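**August 20, 2019**

## Piras Recalls Two Lots of Screw-Top Storage Jars

Piras has recalled two production lots of its Ikthorpe storage jars after tests found that the lid liner can separate from the cap during normal use. The recall covers lots 900 and 1233, sold through Wukent stores and by mail order since May. The lot number is stamped on the underside of the jar.

The liner is a pressed disk held in the cap by a bead of adhesive. In the affected lots the adhesive was applied below the specified temperature and did not cure fully. A loose liner reduces the seal and may leave fragments in dry goods such as flour, rice or ground coffee. Piras said it has received no reports of injury.

A total of 2179 jars were shipped from the two lots. Jars from other lots use the same cap but were assembled on a different line and are not included.

"The fault is confined to the cap," said Osaze Ajayi, quality manager at Piras. "The body of the jar meets the specification and can be kept."
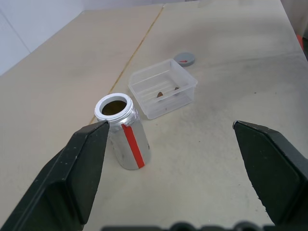
Owners may return the cap alone for a replacement or return the complete jar for a refund. A receipt is not required if the lot number is legible. Replacement caps are made by Jillen and have a one-piece molded liner with no adhesive. They fit all Ikthorpe jars of the same diameter.

Food stored in a recalled jar should be thrown out if the liner is loose or torn. Wukent stores will accept returns at the service desk during regular hours. Mail-order customers will receive a prepaid envelope on request.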